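Hand-held gripper demos: how much should I vary them?

Posted by Hestska, May 13, 2022

I'm recording demos for a kitchen task with a hand-held gripper, the kind with a marker on each finger mount. The job is scooping rice out of a cooker. I have 24 good takes so far and the policy trained on them has learned one thing, which is to approach the rice with great confidence and stop.

My takes all start from the same spot with the lid already up. I've kept the cooker in the same place on the table too, thinking I was doing the model a favour.

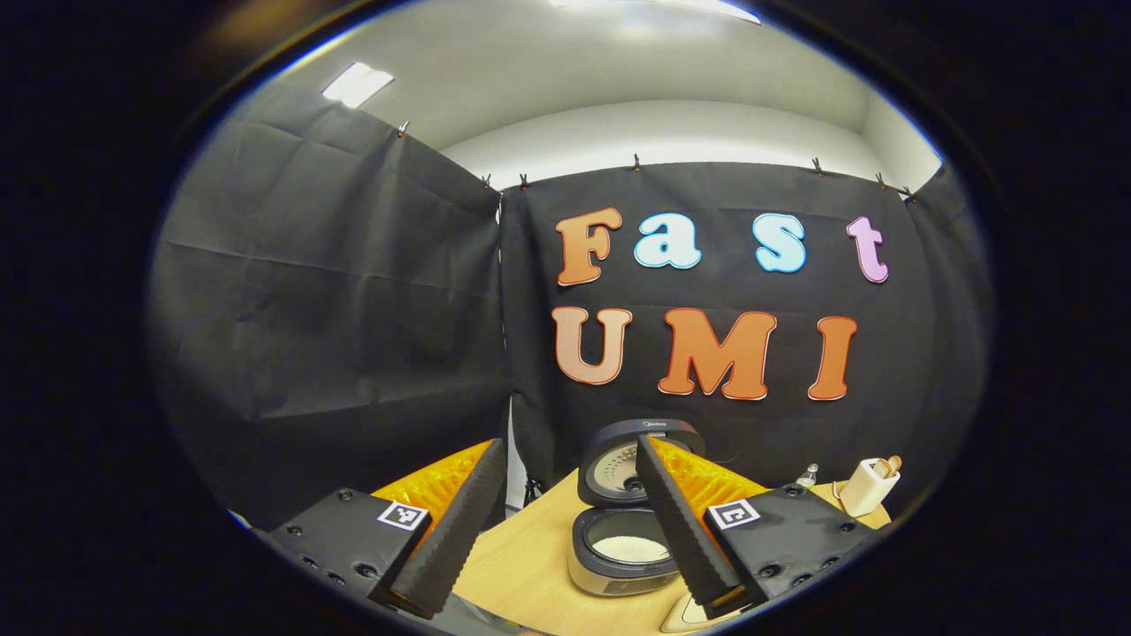

I'm using the soft ribbed fingers and I'm fairly happy with the grip itself. What I can't work out is whether to move things between takes, or get a pile of tidy ones first and mess them up later. I'd also like to know if I should switch to remote control, as a colleague keeps suggesting from the comfort of his chair.

Munasinghe

Move things. Not wildly – a hand's width left or right, a bit of a turn on the cooker, a different starting height for the gripper. If every take begins in the same place, the policy has never seen what to do from anywhere else, and the arm will find anywhere else within 7 seconds.

Also look at your pauses. Most people hover over the target while they decide what to do next, and the model copies the hovering beautifully. Rehearse the motion a few times before you hit record, then go at one steady speed. I throw out any take where I stopped to think, which in my first week was most of them.

On remote control: I did a whole October of it with a leader arm. Your colleague is right that you'll never record a motion the robot can't make. It was also 3 times slower for me and my shoulder still has views on the subject. I'd stay with the hand-held and check the paths against your arm's reach before training.

Urano

just get more data. we have 2,000 takes for folding tea towels and it works ok

Nokevville

More data helps, but 2,000 takes from one starting spot would give Hestska a very well-educated version of the same problem. Do a small varied batch, retrain, and watch where it stops. Then record extra takes beginning from exactly there. And check that both finger markers stay in view when the gripper closes – I lost an afternoon's takes to my own sleeve.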